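Call for participants: household sorting and storage study

Portela is looking for adults to take part in a study of how people put things away at home. We want to learn how households decide where small items belong, how long those decisions last, and what happens to the things that never get a fixed place. The study runs for 20 weeks and starts in August. We have room for 300 households.

You do not need to be tidy to take part. You do not need to be untidy either. We are not testing a product, and you will not be asked to buy anything or change how you live. Most of what we ask is that you keep a short log and answer questions about it.

Who can take part

You can apply if you are 18 or older, live in Aken or one of the towns on the Mesex bus line, and expect to stay at the same address until the study ends. You may live alone, with family, or with roommates. If you share your home, everyone over 18 who lives there has to sign the consent form, even if only one person keeps the log. Children may help with the log if a parent agrees, but we will not interview them.

Renters and owners are both welcome. We are short of applicants in apartments with one bedroom or less, and of households with three or more adults who are not related. If either of these describes your home, please say so at the top of your application.

You cannot take part if you work for Portela, if you took part in our pantry study, or if you plan to move or remodel during the 20 weeks.

What you will do

At the start, an interviewer will visit your home at a time that suits you. The visit takes 90 minutes. The interviewer will ask you to choose one room and talk through where things are kept in it. Kitchens, hallways and utility rooms are the usual choices, but any room is fine, including a garage or a finished basement. Please do not clean up before the visit.

After that you will keep a log. Each week you pick one kind of item, such as batteries, mail, charging cords, keys or spare buttons, and write down where you found each one and where you put it. Most people spend 30 minutes a week on this. You can use the paper booklet or the web form, and you can switch between them. 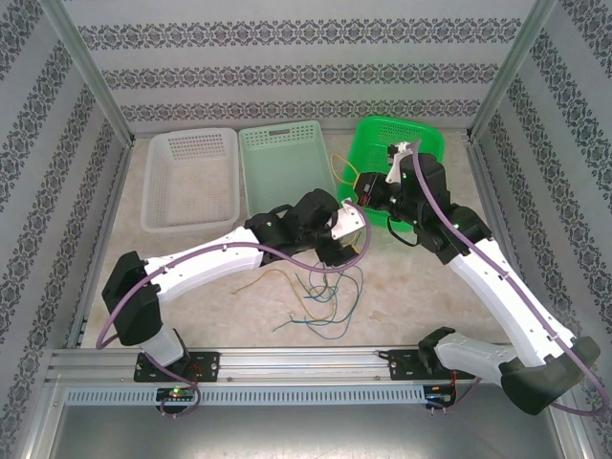 Halfway through the study we will ask you to do a sorting task at our office. You will get a mixed lot of 30 small household items and be asked to sort them in any way that makes sense to you. There is no time limit and no correct answer. We will ask you to talk while you work and we will record the sound — not your face. The same task is repeated near the end, with a different set of items.

The last step is a closing interview by phone. It covers the same room you showed us at the start, and we will ask what has moved and what has stayed where it was.

What we mean by a fixed place

Several applicants to our last study asked about this, so we are putting it in the call. A fixed place is any spot where at least one person in the home would look first for an item. It can be a drawer, a hook, a bowl by the door or the top of the refrigerator. It does not have to be neat, and it does not have to be agreed on. If two people in your home would look in two different spots, write down both. Those cases are useful to us and we would like more of them.

Items that get moved from one surface to another and are never put away should also go in the log. Use the code T, for "in transit." The booklet has a page on codes with room to add your own.

Payment

Each household receives $738 for completing the full study. It is paid in three parts: one third after the first visit, one third after the first sorting task, and the rest after the closing interview. If you leave early, you keep what you have already been paid. Payment is per household, so roommates need to decide among themselves how to split it. We can send it to one account only.

We cover bus fare to and from our office. If you drive, we will pay for parking in the garage next door but not for gas. Bring the ticket upstairs with you and we will stamp it.

Missed weeks

You may skip up to four weeks of the log without giving a reason. If you know you will be away, mark those weeks in advance on the web form. If you miss more than four, we will call to ask whether you want to go on. Please do not fill in missed weeks from memory.

Privacy

Your name and address are kept apart from your log and your interviews. Sound recordings are typed up, checked and then deleted. The interviewer may ask to draw a floor plan of the room you chose, and you can say no. We do not take photographs inside homes, and we ask that you leave names, account numbers and medical details out of your log when you write about mail or medicine.

Logs are stored in Edia, the records system we use for all our household studies. Only the study staff can open them. You may ask for a copy of everything we hold about you, and you may ask us to delete it at any point before the final report is written. After that we cannot pick out a single household from the results.

How to apply

Fill in the short form on our website or ask for a paper copy at the front desk. The form asks for the following:

Your name and a phone number where we can reach you
The number of adults and children in your home
The type of home and how long you have lived there
The room you would like to use for the first visit
Times when you could not have a visitor

We will call you within two weeks. The call is short and is mainly to check that the dates will work. Please have a calendar at hand. If the study is full when you apply, we will ask whether you want to go on the waiting list — places usually open up during the first month.

The office is open from 9 a.m. to 4:30 p.m. and is closed over lunch. It is on the second floor and there is an elevator at the back of the building. If you need an interviewer who speaks Spanish or Portuguese, note it on the form.

Questions about the study go to Gijs De Smet, study coordinator. Questions about payment should be sent to the front desk.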